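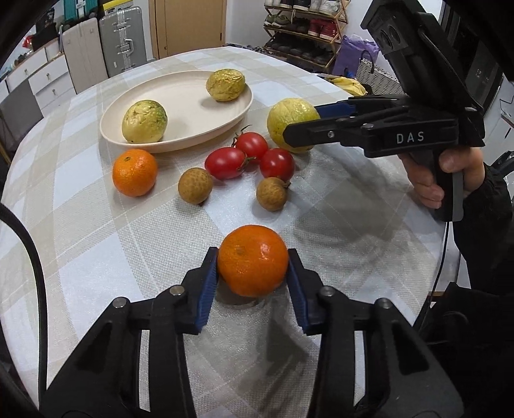

Mandarins dropping fruit in November, normal or not?

Posted by cornico_block, November, 7:40 pm

I have two Imperial mandarins in the ground on the north side of the shed, planted 4 years ago. Last season was the first decent crop. This spring they flowered heavily and set a lot of fruit, and now the small ones are coming off every time there is wind. The ground under the bigger tree is covered with green fruit the size of a pea.

Soil is clay over more clay. I put down a bag of Polent citrus pellets in August and watered it in. Drip line runs every second morning. Leaves look fine to me, maybe slightly pale on the new growth.

Is this a watering problem, or should I be feeding more?

----

younis_road

Normal. A citrus tree sets far more than it can carry and sheds the extra in late spring. A tree with 1,000 flowers might hold on to 51 fruit and that would be a fair result at that age. Leave it alone.

----

Buler Flat

I'd agree that some drop is normal, but "every time there is wind" on clay makes me want to look at the water first. Every second morning on a drip line could be keeping the top wet and the roots sour. Dig down beside the drip line to the depth of a trowel and see what comes up. If it smells like a drain, cut back.

----

younis_road

Clay holds water, but a tree in full leaf in a hot spring uses a lot of it. More people lose fruit from letting them dry out than from drowning them. I wouldn't cut back with summer coming.

----

Buler Flat

I said dig first, then decide. My lot at Buler went yellow and dropped nearly everything the year I watered on a timer. I changed to one long soak a week and they held. Your soil is sandy, so you are not going to see the same thing.

----

pip_and_peel

Pale new growth could be iron or zinc. Look at whether the veins are still green. If they are, a trace element spray is cheap and does the job. I would not put any more pellets down until the fruit is past marble size -- a big hit of nitrogen now gives you leaves and thick skin.

Also check for mulch piled against the trunk.

----

cornico_block

Dug a hole this morning. Damp all the way down, sticky, no smell. Mulch was up against the trunk on one tree, so I have pulled that back. Veins are green and the bit between them is paler, so I will try the spray.

I might go to every fourth day and see how they look.

----

younis_road

Fourth day is fine while it's mild. Go back to what you had once it gets properly hot. And thin the clusters by hand if any are left in bunches, or next year you will get nothing. Imperials are bad for cropping one year and sulking the next.

----

Buler Flat

Agree on the thinning. Don't agree on going back to every second day, but you know my view.

----

pip_and_peel

Spray in the evening, not in full sun -- I burnt a young lemon that way. Do the undersides of the leaves as well.

----

cornico_block

Thanks all. Sprayed tonight and took the doubles off the smaller tree. Will post again when they start to colour.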